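Vostard street parade, on or off?

merix_mum
Tuesday, October 11, 2022
Has anyone heard if the parade is going ahead? Council page still has the April notice up, the one about the road permit. Kids have costumes half made. Need to know before I buy more glue

potgieter_lane
On. Was at the info night. 867 signed up to march, thats more than last time. Road closes at 4, Pisar Street end first.

gravelroad75
On "for now" you mean. They said the same last time then pulled it two days out becuase of the wind. And 2,765 dollars for marshals, for one arvo. Put it into the footpath.
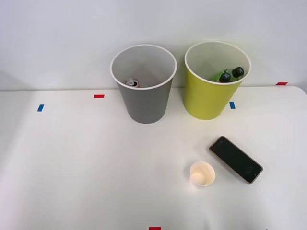
potgieter_lane
Marshals are a condition of the permit, not optional. Without them no closure, no parade. Same goes for cleanup, we have to hand the street back clear by dark. Last year half of it was drink cans in the gutter outside the bakery. A plain grey bin like that one, one can in the bottom, is all I'm asking for at each corner. 16 would do the whole route.

gravelroad75
Who empties 16 bins. Not me

tinshed
Can we not do this again. Wind last year was a proper warning, they had to call it. Agree on the footpath though, its shocking past the Merix turnoff.

merix_mum
So its on? Where do the little ones line up, school gate or the oval?

potgieter_lane
Oval. Bring a hat and water, no shade there. Prams at the back.

tinshed
School gate was on the flyer I got??

potgieter_lane
Old flyer. Oval.

merix_mum
Ok ta. Off to get glue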